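How Robots Practise in a Pretend Kitchen
Young Readers' Pages, Hatbridge Centre for Robot Studies

When you learn to ride a bicycle, you fall off a few times. Robots make mistakes while they learn too. A robot in a real kitchen might drop a plate or squash the dinner, so our researchers let it practise inside a computer first. This is called simulation.

A simulation is a little like a video game. The computer draws a kitchen and works out how each object should move when it is pushed or lifted. Nothing can be broken – the computer simply starts again.

Our team, led by Nneka Onuoha, wanted to know whether changing the kitchen helps a robot to learn. One robot program, called Sunis, practised 1,996 times in the same kitchen. Another, called Bashir, practised just as often, but the objects were moved to new places every time.

Both programs were then given 20 tests in kitchens they had never met. Sunis passed three. Bashir passed 16. The team concluded that variety in practice had helped Bashir to cope with new places.

A practice kitchen can hold many ordinary things, such as a large pot, a chopping board and a tomato, within reach of two robot arms.
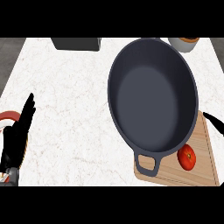 Kam-wah Lai asked whether a robot that does well on a computer will also do well in a real kitchen. It is a good question, and the tests described on this page cannot answer it. Real objects can slip or bend in ways the computer does not expect. The team plans to begin tests with real pots and plates in November.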